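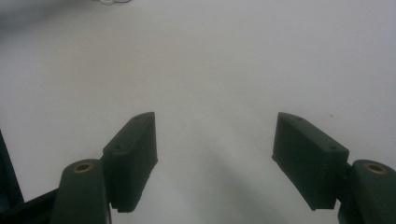
The two finger pads of a hand-held gripper, open over a pale work surface. Each arm carries a brass-coloured threaded insert.

Teaching the packing bench

At Ommont's repair and refurbishment works, the day shift begins at 6.40 with a calibration check. An operator closes the gripper fully, opens it fully, reads the two values off a small display and writes them on a card. If either value is more than 2 millimetres out, the tool goes back in the rack and another one comes out. The check was added in August, after a week of recordings had to be thrown away because one finger pad had worked loose on its arm.

Ommont refurbishes water meters, gas regulators and the small valves that go with them. The parts arrive dirty and in mixed crates, are stripped, cleaned and tested in the main hall, and end up at a row of benches where they are sorted into trays and packed in kits. The main hall has had automatic test rigs for years. The benches have not, for the usual reason: the kits change too often. A fixed machine that can pack a regulator, two washers and a folded leaflet is easy enough to specify. A fixed machine that can do so on one shift and pack something else on the next costs more than the bench does in its whole working life.

The scheme now running on four of the benches comes from a supplier called Vusto. It has two halves. In the first, people do the job with a gripper held in the hand, and a camera mounted on the tool records what the fingers do. In the second, a control program trained on those recordings drives an arm with the same fingers fitted to it. The geometry has to match closely. A pad that sits at a slightly different angle on the arm will arrive at the part in the wrong place, and the program has no way to know that the fault is mechanical.

That requirement has changed what the maintenance team worries about. Pads wear, and worn pads used to be a matter for whoever noticed them. They are now logged in pairs, and a pair is replaced together even when only one side shows damage. Screws are tightened with a torque driver. Gifty Aidoo, the maintenance lead, keeps a separate drawer for inserts that have turned in their holes, with the arm number written on each bag.

"It is a small tool and people treated it like a small tool," she says. "I want it treated like a gauge."

What counts as a good recording

A session at the bench lasts 12 minutes, followed by a break of the same length spent on ordinary packing. The figure was settled by trial. Vusto's first plan had operators recording for an hour at a time, and the later part of each hour was poor. Hands tired, the wrist dropped, and the fingers began to approach the part from one side. The program learned the droop along with everything else, and for several days the arm on bench three came down at a slant on every washer.

Each recorded attempt is called a pass. The target for a new kit is 500 passes, shared between at least three people so that no single way of reaching becomes the only one in the set. A pass is rejected if the operator's free hand enters the view, if the part is pushed along the surface before being picked, or if the tool is put down halfway through. Dropped parts are kept, provided the operator picks the part up again and finishes. Ommont's engineers argued for throwing those out. Vusto argued for keeping them and won, on the grounds that the arm would drop parts too and needed something to copy.

Operators had opinions about the rules, and some of the rules moved as a result. Afia Dogbe has packed at Ommont longer than anyone else on the benches and was among the first to record. Her objection concerned washers. By hand she slides a washer to the edge of the tray and lifts it with a fingernail. The two-finger tool cannot do that, and the early instructions told her to pinch the washer where it lay, which failed often and was slow when it worked. She proposed standing the washers in a slotted block. The block was cut in the toolroom the same afternoon and is now part of the kit drawing.

"They asked me to show the machine how I do it," she says. "I had to work out a way I don't do it, and then show it that."

It is a fair account of the work. Recording is a separate skill from packing, and the fastest packers are not always good at it. The tool has no feel to speak of beyond the trigger. Depth has to be judged by eye. Operators who hurry tend to close the fingers early, and the part springs out. Those who did well from the start were mostly people who had come over from meter assembly, where slow and repeatable movement is normal.

Pay, grades and who signs off

The grading took longer to settle than the equipment did. Under the first arrangement, recording was paid at the bench rate, with no allowance. The site agreement had nothing to say on the matter, as recording fitted neither the production scale nor the training scale. After two rounds of talks it was placed on the training scale for the hours worked, and 19 people have now been signed off to do it. Headcount at the benches is unchanged. The agreement commits the company to keeping it so until the next yearly review, and makes no promise past that point.

A second clause covers the recordings themselves. They may be used to train arms at Ommont and nowhere else, and they may not be used to measure individual output. The tool logs a time for every pass, so the figures exist. Access to them is limited to the maintenance team, who need them to trace faults. Several operators said they would prefer that the times were not stored at all. The company's position is that a pass without a time cannot be lined up with the trigger data.

Output from the arms is still modest. They are slower than a person on every kit tried so far, and they are run mainly at night, on long orders of a single kit, with one operator looking after two benches. The job on that shift is clearing jams, refilling the slotted blocks and setting aside kits that fail the weight check. Two people have asked to come off it, both giving the same reason: long stretches of watching, broken by short stretches of rushing. A rota is being tried in which night operators spend half the shift on inspection.

The next kit due for recording is the Simine valve set, which includes a rubber seal that folds when squeezed. Trials with the present pads have gone badly. A softer pad has been drawn up by Nutsugah, the firm that moulds Ommont's tray inserts, and sample pairs are expected before the recording sessions open. If they are adopted, every pass made with the old pads will need checking against the new shape, and Aidoo has asked for the older tools to be kept in service on the existing kits until that is done.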